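Recording Hand-Guided and Remote Demonstrations: Bowl Tasks

Last updated in May by Azra Kos

These steps cover how we record demonstrations for a tabletop task at a bowl, from setting up the counter to checking the files. They assume the arm is already mounted and calibrated and that you have finished the safety walkthrough. Commands and menu names are for Cendell, our recording software. If you are on the older Judska controller, the menus are in a different order but the settings are the same.

Before you start

Wipe down the counter and dry it. Granite with water on it gives the wrist camera a lot of glare.

Set the bowl within easy reach of the arm. You should be able to get the gripper over every part of the rim without the elbow going straight. Mark the bowl's position with two small pieces of tape so you can put it back after each take.

Check the worktable clamps by hand. Tighten any that turn.

Open Cendell, load the arm profile and set the gripper speed to 40 percent. Leave it there for the whole session. Changing the speed halfway through gives you two sets of data that don't mix well.

Agree on who gives the start and stop calls. One person only. If there are visitors, tell them where they can stand and who is holding the stop button.

Option 1: Guiding the arm by hand

Use this for the first few demonstrations of a new task, or when the motion is short.

1. Put the arm in free-drive mode. Hold it before you press the button — it may sag slightly when the brakes release.
2. Move it with one hand near the wrist and the other on the forearm. Keep your fingers out of the gripper and, as far as you can, out of the wrist camera's view.
3. Start with the open gripper above the bowl. Pause for a full second.
4. Lower the fingers slowly to where you want them. Straddling the rim, one finger goes inside and the other outside. Close the gripper from the keypad.
5. Lift, pause again and stop the recording.

Option 2: Remote control

Longer tasks, such as working a utensil in the bowl, go better by remote control. Your hands stay out of the pictures and you can keep going without getting tired.

1. Connect the hand controller and wait for the Eten tracking window to show a steady signal.
2. Line up your hand with the gripper before you engage the clutch. If you don't, the arm will start off at an angle to your hand and you will fight it for the whole take.
3. Make one slow circle in the air to check that left is left.
4. Pick up the utensil and close the gripper firmly. Point it straight down before you go over the bowl.
5. Lower it until the tip is below the rim. Go slower than feels natural for the last inch.
6. Do the motion, come straight up, and release the clutch. 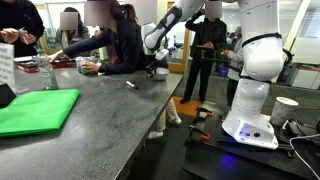
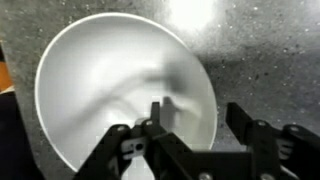
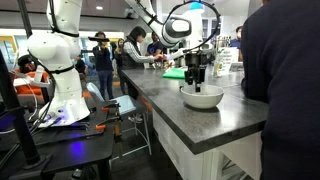
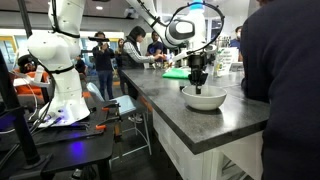

The gripper at the white bowl on the stone counter. The second picture is the wrist camera's view.

What to look for in the wrist view

Look at the wrist feed before each take. The bowl rim should be easy to pick out against the counter. A white bowl on dark stone works well, but the inside of a glossy bowl picks up overhead light. Shadows inside the bowl are fine as long as you can still find the fingertips.

If the rim fades into a bright patch, move the bowl a few inches and redo the tape marks. Don't change the exposure during a session.

How many takes

For one bowl and one utensil, plan on about 1,000 takes before the first training run. Move the bowl a little between groups of takes and write each position in the log. Our current set has 2,866 takes, and 229 of those were thrown out during review. Most of the bad ones had a late start call or a gripper that closed before the arm had stopped moving.

Keep the takes where you missed once and then corrected. Tag them "recovery" in Cendell. Takes where someone bumped the table should be deleted.

Checking the files

Play back the first take of every group on the Golestani viewer with the wrist and room views side by side. The two should line up when the gripper closes. If they drift apart, restart the camera service and record the group again — trimming the files by hand takes longer.

Copy everything to the shared drive before you shut down the arm. Then park it, close the gripper and switch off the controller.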